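Budgets for home robotics go wrong in the same place every year. The arm gets a line, the computer gets a line, and the hand-held grippers go under "accessories." At Vinstead we priced spare fingers at 120 dollars and put nothing down for people's hours. By August the hours were the biggest cost we had.

Buy fewer arms. Buy three more grippers and pay people properly to use them in real bedrooms – with clothes on the bed and daylight in the window. Marjorie Lambert argued for this in our first plan, and I voted against her. I was wrong.

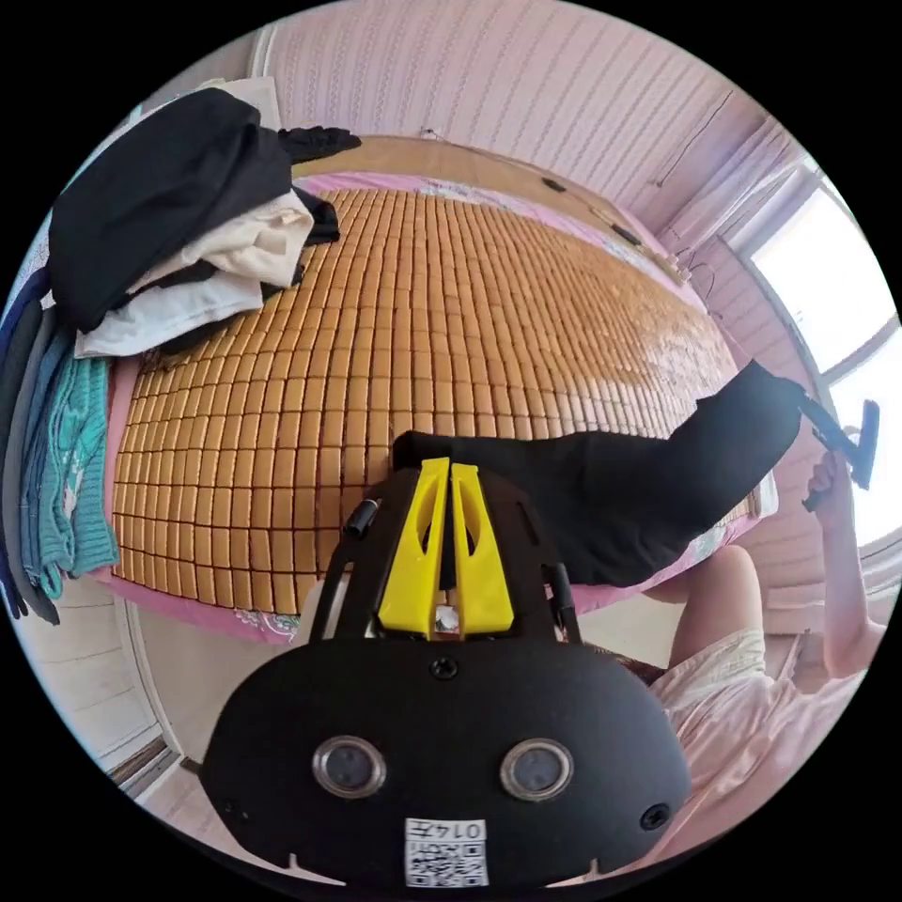
A hand-held gripper with yellow fingers, in a bedroom.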